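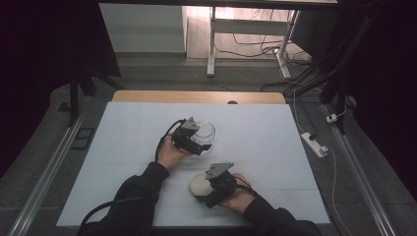
手持ちグリッパー作業セルの立ち上げと保守 中間報告

1. 何をしたか

私たちの班は、前年度の班から引き継いだ手持ちグリッパー2台の作業セルを使える状態に戻し、それを保つ手順を作ることを課題にした。学習済みモデルの性能は扱わない。引き継ぎ資料には「設置は半日、日常の保守はほぼ不要」と書かれていたが、この一文は信用しないほうがいい。設置には結局2週間かかり、保守は毎回必要だった。

題材は瓶と蓋の操作である。左手のグリッパーで瓶の縁をつかみ、右手のグリッパーで蓋を扱う。前の班はこれを「初級課題」と分類していたが、根拠は資料のどこにもなかった。透明な瓶は画像から姿勢を取りにくく、薄い蓋は爪の高さが少しずれただけで机をこする。初級と呼ばれる理由は最後まで分からなかった。

2. 作業面

机の上には大きな紙を敷いている。木目の天板のままだと、位置合わせのときに木目を特徴点として拾うことがあった。紙にすれば解決すると聞いていたが、今度は折り目を拾う。アイロンをかけたらどうかという案が出て実際に試したが、位置合わせの誤差に差は出なかった。差が出なかったことは記録しておく。来年また誰かがアイロンを持ってくると思う。

紙は四隅を裏側からテープで留める。表から留めると、爪がテープの端に引っかかる。蓋を机から持ち上げる動作では紙ごと引くことがあり、作業中に紙が動いたら、その回のデータは捨てる。「少しだけなら補正できる」という意見もあったが、補正した回としない回を後で見分けられた人はいなかったので、捨てることに統一した。

3. 配線

最初の故障は配線だった。症状は、右のグリッパーの開度が作業中にときどきゼロに落ちるというもの。引き継ぎ資料の故障表では「エンコーダ不良、交換」となっていて、交換部品も箱に入っていた。交換した。直らなかった。

次にEndevoの取得ソフトの更新を疑い、古い版に戻した。やはり直らない。ここまでで丸3日使っている。原因を見つけたのはセプルベダさん(Araceli Sepúlveda)で、やったことは単純だった。グリッパーを机に置いたまま、ケーブルだけをゆっくり曲げて値を見ていた。コネクタの根元から手首側へ曲げたときだけ値が落ちた。

ケーブルは前腕に沿わせて逃がしているので、手首を返すたびに根元へ力がかかる。対策として、根元に余長の輪を作り、前腕側を面ファスナーで軽く留めた。輪が小さいと効果がなく、大きいと物に引っかかる。指が2本通る程度にしているが、これは班員の指での話なので寸法としては頼りない。

対策の前後で、開度が落ちた回を数えた。対策前は297回の試行のうち60回、対策後は同じ297回で4回である。数字だけ見れば十分な改善だが、対策後の試行は全員が操作に慣れてからのもので、手首の返し方も穏やかになっていた。輪の効果だけを取り出した比較にはなっていない。残った4回の原因も分かっていない。

4. 開度の校正

爪を完全に閉じた位置と完全に開いた位置をソフトに登録する。Endevoの画面では登録が終わると緑の表示が出る。この表示は値を保存したという意味しか持たず、値が正しいかどうかとは関係がない。私たちは最初これを取り違え、半開きのまま登録した値で一日分の記録を取ってしまった。

それ以降は次の順でやっている。

爪の間に何もないことを目で見る。
閉じて登録し、開いて登録する。
もう一度閉じ、読み値がゼロ付近に戻るか見る。
厚さの分かっている板をはさみ、読み値と比べる。
左右を入れ替えずに、もう一方も同じようにやる。

最後の行は余計に見えるが、左右の本体は外から区別しにくく、ソフト上の番号と手が逆になっていたことが2度あった。現在は本体の底に「左」「右」と書いたラベルを貼っている。

板での確認は指導役のデプレさん(Liette Després)に言われて加えた。正直なところ手間に見合うか疑っていたが、閉じた位置は合っているのに途中の値がずれるという例が1件出た。リンクのねじの緩みだった。1件だけなので、毎回やるべきだという証拠としては弱い。やめてよいという証拠もないので続けている。

5. 爪の手入れ

爪の内側は使うと滑りやすくなる。前の班の資料ではSkundleyの清掃用シートが指定されていたが、水で湿らせた布と比べたところ、瓶を落とすまでの回数に意味のある差は見られなかった。比較は班員2人でやった小さなもので、どちらの布か分かった状態で操作している。したがって「差がない」と言い切るつもりもない。値段が違うので布にした。

爪の交換時期は、資料では500回ごととなっている。この数字の出どころを前の班の人に尋ねたところ、「きりがいいから」という答えだった。私たちの総試行数は1567回で、その間に交換したのは1度、爪の先に裂け目が見えたときである。回数で決めるより、始める前に爪先を見るほうがましだと考えているが、見る人によって裂け目と汚れの判断が分かれたことも書いておく。

6. 床まわり

床には三脚とレールがあり、ケーブルが何本も通っている。三脚の脚は足が当たれば簡単に動くのに、動いたことが画面からは分かりにくい。脚の位置に印をつけ、始める前と終わった後に見る。終わった後に見るのを省くと、ずれていたのがいつからか分からなくなる。

電源タップの抜き差しは1人が担当し、他の人は触らない。10月に、誰かが充電器を挿すために別のプラグを抜き、取得用の機器が止まったことがある。ソフトの記録には「通信エラー」とだけ残り、私たちは例によってまずケーブルを疑った。

7. まだ分からないこと

Rerkell製のコネクタに替えれば接触の問題はなくなると販売ページにはあるが、試していない。予算を申請する前に、残った4回が本当にコネクタによるものか確かめる必要がある。今の記録には手首の角度が入っていないので、これまでのデータからは判断できない。

始業前の点検には20分ほどかかる。このうちどの項目が故障を減らしているのかは、項目を1つずつ外して試さない限り分からない。外して試す時間は今期は取れなかった。次の班には、点検表をそのまま信じず、まず三脚の印と開度の板の2項目から外した場合を比べてほしい。手順書と点検表は共有フォルダの「Tang」に置いてある。前の班の資料も消さずに残したが、故障表のエンコーダの行には取り消し線を引いた。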